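Gokden Rubber Stamps and Ink Pads

Gokden stamps are made to order in our workshop at Kosuvstead. Each one is a laser-engraved rubber die on a beech mount, with the design printed on top so you can see which way up it goes. They are used for swing tags, bags, envelopes, wrapping paper and fabric labels.

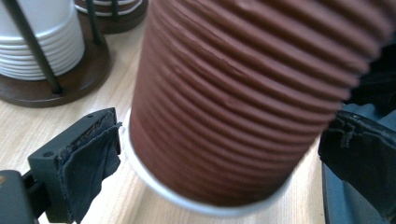 Page last changed: February

Choosing a size

The standard range comes in three widths: small, medium and large. The large stamp has a printing area 32 mm across, the most we can do on a hand mount without the middle printing faint. If your design has lettering below 6 point, order medium or large. Fine serifs tend to fill with ink on the small one.

You can pick from the stock designs or send your own artwork. Stock number 3748 is the plain oval border with room for two lines of text, and it is the one we sell most of. Own artwork should be solid black on white, with no grey shading. We send a proof by email and don't cut anything until you have replied to it.
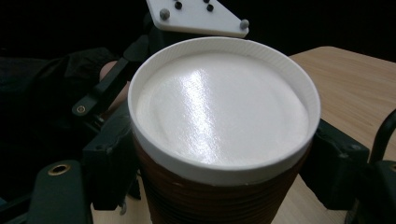
Orders with a proof usually leave us four working days after approval. Stock designs go sooner. If you need several stamps from the same artwork, put them all on one order and the setup charge is only made once.

Ink pads

Stondine pads are water-based and fine for paper, card and kraft bags. For cloth, use the Palamarchuk fabric pad and iron the print on the back once it has dried. Neither is suitable for plastic, foil or glossy card, where the ink stays tacky and smears.

A Stondine pad gives roughly 554 prints from the medium stamp before it wants re-inking. Refill bottles are sold separately. Store pads upside down so the ink stays near the surface.
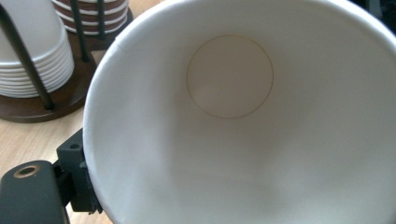 To clean a stamp, press it on a damp cloth until it stops leaving a mark, then blot it on kitchen paper. Don't soak it, as water gets under the die and lifts the glue. White spirit will ruin the rubber. Keep stamps out of direct sun.

Comments (4)

tagmaker
Had the medium oval for my soap labels for two years, still crisp. The mount has faded a bit.

Hollybank Crafts
Can I use the fabric pad on card? I have one left over.

Gokden
Yes, but it dries slowly on card. Leave it overnight before stacking.

inky_p
Proof came back next morning, spelling mistake was mine. Would like a green refill please, only black and blue on the list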